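Pleltel L2 laundry arm: buyer's review after one budget cycle

Reviewed by Tyson Hiebert

We run a self-service laundry with a wash-and-fold counter at the back. The counter is the part that costs money in wages, and the L2 was bought to take over one step of it: moving clothes between basket and dryer. This review covers what we paid for, what we left out of the first budget, and what I would ask a supplier before signing.

The quotes

Three suppliers replied to our request. Odow would only lease, with a minimum term longer than our own lease on the building. Miettinen offered a heavier arm on a fixed base, which would have tied it to a single dryer. Pleltel sold outright and the unit could be moved, so the order went to them through Tristitz, their dealer. Delivery was quoted at 9 weeks and took 11.

Costs outside the quote

The price covered the arm, gripper, controller and 2 days of setup. It did not cover sleeves for the gripper, floor work or staff time. Allow for all three. Sleeves are sold in packs and wear fastest at the fingertips. Ours are changed on a Monday before opening. Staff time was the largest item: 50 hours in the first month, mostly spent watching and clearing stops. I had budgeted for half that.

Floor space also needs to be measured with the dryer door fully open. A large front loader takes up a good deal more width in that position, and the basket, the arm and a person clearing a fault all have to fit in what is left. Check where your floor sockets are at the same time. Moving one after delivery is slow and has to be paid for.
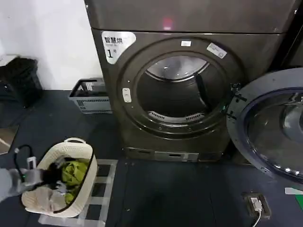 Picking from the basket at dryer no. 1, door open.

Performance

Single items such as shirts and towels are handled well. The gripper takes hold of dark cloth as readily as light, which was a weak point on the Miettinen demonstration unit. Tangled sleeves and fitted sheets are poor. The arm will often lift two items together and has no reliable way of telling.

Speed is moderate. On a mixed load it manages around 110 items an hour, slower than a trained person. The saving depends on that person doing something else meanwhile, so there is little case for buying one if your counter has a single member of staff who must stay close by.

The basket matters more than I expected. Low, open ones work. Deep bags do not, and we now decant everything at the counter. Add the cost of a matching set to your budget.

Support

Tristitz answer the phone until 5 pm and are competent. Spare parts come from Pleltel direct. A replacement cable ordered in November took 9 days. Keep one on the shelf.

Verdict

Suitable for a site with steady volume and room around the machines. Ask for a trial with your own laundry, and get the price of consumables in writing. We will keep ours, and a second unit is not in next year's plan.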